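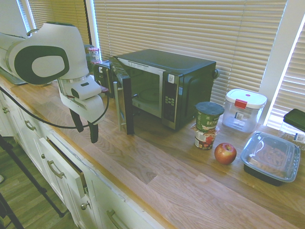 Khalil Azar wrote in after the last post to say that a circuit breaker does not protect the appliance, it protects the wire, and that I had the whole section on kitchen loads backward. He is right, and I have corrected it. The rest of this post is the longer version of the correction.

My kitchen has one 20 amp circuit feeding the counter outlets on the window side. At 120 volts that is 2400 watts before the breaker has any reason to care. The microwave draws 1150 watts at the plug. The number people quote is the cooking power, printed larger, and it is always lower than the draw. If you are adding up loads you want the input figure from the plate, usually on the back or inside the door opening.

The toaster is rated at 636 watts, a small two-slot model. Microwave plus toaster comes to 1786 watts, or a little under 15 amps. That pair has never tripped anything. Add the kettle at 1500 and the total is 3286 watts, 27.4 amps, on a breaker marked 20.

In my earlier post I said this would trip at once. It doesn't. The thermal part of an ordinary breaker is a bimetal strip that bends as it heats, and a modest overload can take a minute or more to bend it far enough. The magnetic part acts fast, but only at several times the rating, as in a dead short. So a kettle can boil a cup of water and switch itself off inside that window – I timed mine at 22 seconds short of the trip on one run in July. A second cup straight after does not get the same grace, as the strip is still warm.

Ruba Sleiman asked whether swapping in a 30 amp breaker would fix it. No. The wire in the wall is 12 gauge, and a 20 amp breaker is what goes with it. A bigger breaker lets the wire run hotter than it should, inside insulation, where you can't see it.

What I did was move the kettle to the other counter circuit. It cost nothing. I also labeled the panel, as the previous owner had marked 3 breakers "kitchen" and one of those turned out to run the hall light and the bathroom fan.

I still don't have a good number for the microwave's draw at startup. My plug-in meter updates once a second and misses whatever happens before that. Georges Chamoun has offered me a clamp meter with an inrush setting, and I'll post the readings once I have a set I trust. The fridge is on its own circuit and I have left it out of all this.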